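Als Estrella Zavala mir die Tür aufmacht, hat sie schon Tee gekocht und entschuldigt sich erst mal für die Kabel. Die Kabel! Dabei bin ich genau deswegen gekommen, denn für unsere Reihe über kleine Arbeitszimmer suche ich Leute, die es nicht perfekt haben. Zu ihr geschickt hat mich mein Kollege Bořivoj Polák, der hier mal ein halbes Jahr zur Untermiete gewohnt hat.

Mehrere Tische stehen im Zimmer, und über den ovalen reden wir am längsten. "Den wollte ich eigentlich verkaufen", sagt sie. "Oval ist ja furchtbar unpraktisch, du kriegst ihn nirgends richtig an die Wand. Aber ich stoße mir keine Hüfte mehr an, und das war bei dem alten von Hornard jeden Tag der Fall." 284 Euro hat sie gebraucht dafür bezahlt, im November, inklusive Schleppen durchs Treppenhaus. (Das Schleppen hat wohl hauptsächlich ihr Bruder übernommen.)

Ich frage, wann sie aufräumt. Sie lacht. "Abends, fünf Minuten, mehr nicht. Erst der Boden, dann der Tisch. Wenn ich mit dem Tisch anfange, bleibe ich an irgendeinem Zettel hängen und dann ist es elf." Lappen und Tücher liegen bei ihr immer griffbereit, weil man auf dem glänzenden Holzboden wirklich jeden Krümel sieht.
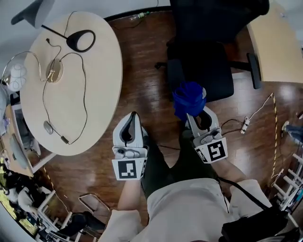
Aufräumen im Arbeitszimmer: das blaue Tuch, der ovale Tisch und die Kabel.

Und die Kabel? "Ach, die Kabel." Zwei Mal hat sie es mit einem Kasten versucht, so einem Ding zum Verstecken, beide Male war nach einer Woche alles wieder draußen. Jetzt dürfen sie auf dem Tisch liegen, solange die Maus noch Platz hat. Ich finde das ja sehr sympathisch, bei mir zu Hause sieht es schlimmer aus!

Beim Licht versteht sie dagegen keinen Spaß. Eine Deckenlampe macht sie nach vier Uhr nachmittags grundsätzlich nicht mehr an. Die Ringleuchte nimmt sie für Videogespräche, die weiße runde Lampe neben dem Tisch ist für alles andere da. "Die ist reine Gemütlichkeit. Zum Lesen taugt sie nichts."

Was sie ändern würde, will ich noch wissen. Sie überlegt ziemlich lange. Der schwarze Bürostuhl vielleicht, der sei bequem, aber auf dem Holz rolle er ihr ständig weg. Einen Teppich will sie trotzdem nicht. "Den müsste ich dann ja auch noch saugen."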